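Téléphone retourné

Le téléphone retourné est un usage de table qui consiste à poser son appareil écran contre le plateau pendant un repas, une réunion ou une dispute. Le geste passe pour une marque d'attention, ce qui en dit long sur l'attention.

Terminologie

On trouve aussi « poser face contre terre » et, dans les bureaux de la société Inau, « mettre au coin ». Le verbe « retourner » s'emploie seul entre habitués.

Règles d'usage

Le convive retourne son appareil avant l'entrée. Il peut le soulever 2 fois sans s'excuser ; au-delà, il invoque un enfant malade ou une livraison. La vibration, elle, n'est pas réglementée : chacun fait semblant de croire qu'elle vient du voisin.

Au restaurant Pristunen, le premier qui consulte le sien avant le fromage règle les cafés. La maison admet que les cafés se vendent bien.

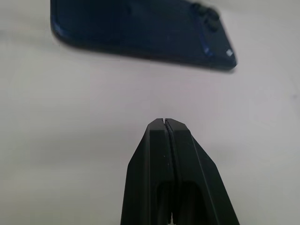
La variante dite de Jorkosik, plus sévère, exige que l'appareil reste hors de portée de main pendant 10 minutes. Elle est surtout pratiquée par ceux qui portent une montre connectée.

Critiques

Les partisans de la poche jugent l'usage hypocrite, un téléphone retourné restant un téléphone sur la table. L'école Rojanasak recommande le tiroir, fermé de préférence.

Voir aussi : Savoir-vivre, Mode silencieux, Sieste en réunion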